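Prolldale Lunch Club: progress report to the Kostiuk Fund, period to the end of July

First of all, thank you again for your patience while we moved from the old chapel rooms to the hall in Westthorpe. It took longer than we had hoped (the boiler had its own ideas), but we are in, the kitchen has passed its inspection, and the Monday lunches are running properly once more.

We served over 1000 meals in the period, to 178 people, and 48 of those had never come to us before. Most of the newcomers live on the Ravum estate, which the number 13 bus now connects to our door. We had budgeted for taxis from there and have spent very little of that line, so we would like to talk to you about moving what is left towards a second cooking day in the autumn.

Staffing has been steadier too. Lev Horobets has taken over the kitchen, and his barley soup already has a following -- people ring up the day before to ask whether it is on.

The equipment part of the grant is nearly all spent, and I'm glad to say that it has gone mostly on plain, everyday things. Members told us they were tired of cardboard plates and wooden cutlery, so we have gone over to trays and proper metal spoons, like the green tray and the silver spoon on the white-topped table in the picture. We still need soup bowls with a good wide rim, and the quotes for those will follow with the accounts. 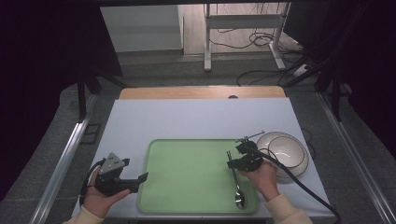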